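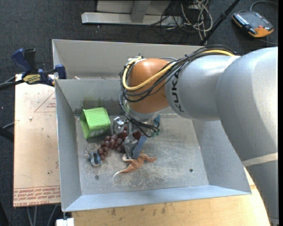 A reply on my last thread said to quit messing with the grasp scorer, that the planner was almost certainly throwing out good grasps before the scorer ever got a say, and that I should log the rejections before touching anything else. So I did that, and yep, that's what's happening. New thread because the problem is now a different one.

Planner rejects nearly every grasp near the bin walls. How much padding do you use?

Posted by binfull_of_regret

I've got a KUKA arm picking toys out of a metal bin. Grasp candidates come from Kimik (a small grasp sampler we use in the lab), then each one goes to the motion planner for an IK check, a collision check and a path. The stuff in the bin right now is a green basket, a bunch of plastic-looking grapes, a little figurine and a long skinny animal that I've been calling the kangaroo in the logs.

I logged one full night of planning calls. Kimik handed over 2524 grasps and 232 made it through to an executable path. Almost everything else died in the collision check, gripper against bin wall or wrist against bin wall. Grasps out in the middle are mostly fine. Anything close to a wall, forget it — the basket is hopeless when it's lying on its side near the back corner.

My collision setup is a bit homemade. The bin is five boxes that I measured by hand, walls straight up and down. The gripper is one big convex hull. Everything gets padded by 9 mm, a number I inherited and have been scared to touch. The cables on the wrist aren't modeled at all, and I figured the padding sort of covered them?

I tried turning the padding down to zero in simulation and got a lot more paths, but I really don't want to run that on the real arm. Is there a normal value people use? Or do I have to do this some other way?

paddedcell

I wouldn't look for a normal value. You're asking one number to cover a bunch of different errors, and they aren't the same size.

First thing I'd fix is the bin. Your walls slope! If you modeled them straight up and down, your boxes are wrong somewhere no matter where you measured. Measure at the rim and the boxes are too far out down at the floor, so the planner thinks there's room where there's metal. Measure at the floor and they eat up space near the top that the wrist could be using. From your rejections I'd bet you measured at the floor. Make each wall a tilted slab, it's an afternoon of work and most of it is getting the rotation signs right.

Second, the gripper. One hull around two fingers fills in the whole gap between them, plus all the air beside the knuckles. Split it into a hull for each finger and another for the palm. On our cell that alone was a bigger win than any tuning I'd done before it, and I had done a LOT of tuning.

Then do padding per link. I keep the fingers tight and leave the wrist fat. Most planners let you set it that way, it's just tucked away in the config. And put that second bin behind the first one into the scene too if it isn't there yet, or you'll be swinging the wrist through it on the way out.

One more thing, log which pair of shapes collided along with the yes or no. Sort by pair. You'll know in five minutes where your grasps are going.

mostly_harmless_ik

just set it to 2 and drive slow, that's what we do. never had an issue

loopclosure_lou

Please don't do the one above until the cables are in the model. Fingers at 2, maybe. But you've got a cable bundle looping out around the wrist joint, and that yellow one swings pretty wide. Those loops move when the wrist rolls, and the planner has no idea they exist.

What worked for me was dumb but cheap. I stuck two capsules on the wrist link, big enough to swallow the loops at the worst roll angle I could find by jogging it by hand. Then I limited the wrist roll in the planner so it can't pick the solution that winds everything up. You lose some grasps doing that, so ask Kimik (or whatever you've got) for the same grasp flipped half a turn, if your fingers are close enough to symmetric to allow it.

Also check your order of operations. If you're running a full path plan on each candidate you're burning time. I run IK on everything, then collision at the grasp pose, then collision at a pre-grasp pose straight back along the approach, and only the survivors get a real plan. I cap it at 200 candidates per cycle and it's never been the slow part.

For the basket, side approaches into a corner are always going to be rough. I'd add a nudge move that drags it toward the middle and then replan.

binfull_of_regret

Okay, yes, I measured at the floor. Guilty. I've split up the gripper hull and I'm doing the sloped walls next, then the capsules. Leaving the padding where it is until all of that is in. Does anybody have a nudge primitive they'd be willing to share? Mine currently lives in a notebook file and I'd be embarrassed to post it.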